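Home | Journals | Courses | Talks | About me | Basket (0)

The Venside Goal Journal
May — by Vsevolod Hladun

I've started more goal planners than I care to admit, and most of them died in a drawer by the second chapter. So when Ploselier asked me to help design one, I said yes on one condition — it had to forgive you for missing a week! The pages are undated, so you can wander off, come back and carry on where you stopped.

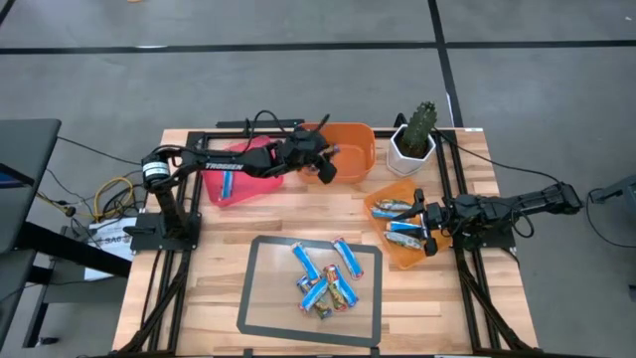
Snack packets on the mat, with a cactus at the back.

You get 12 monthly sections and a spare one at the end, so 13 in all (I always need the spare). Each opens with the same two questions: what do I want, and what am I putting off? I still squirm at the second one. After that it's mostly blank space, with a faint dotted line if you like your writing tidy.
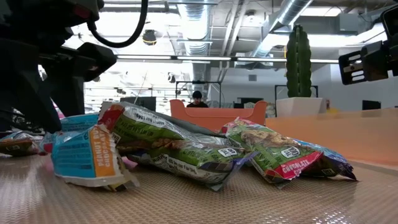 I fill mine in before breakfast, usually in pencil, and I try not to read back until the month is done. My first draft had a daily score in it and I hated it within a fortnight, so out it came. Good riddance.

The cover is dark green cloth, it lies flat when open, and there are 2 ribbons so you can mark today and something you want to come back to. Nechyporuk printed the first run of 1000, and they post out from Zakanville.

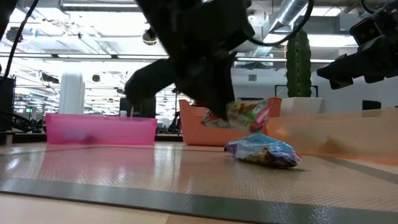 Ordering and refills

Refill sections fit the same cover and come without the ribbons. If you'd like yours signed, pop a note in the message box when you order and tell me what name to write.

Shares 13 | Comments 2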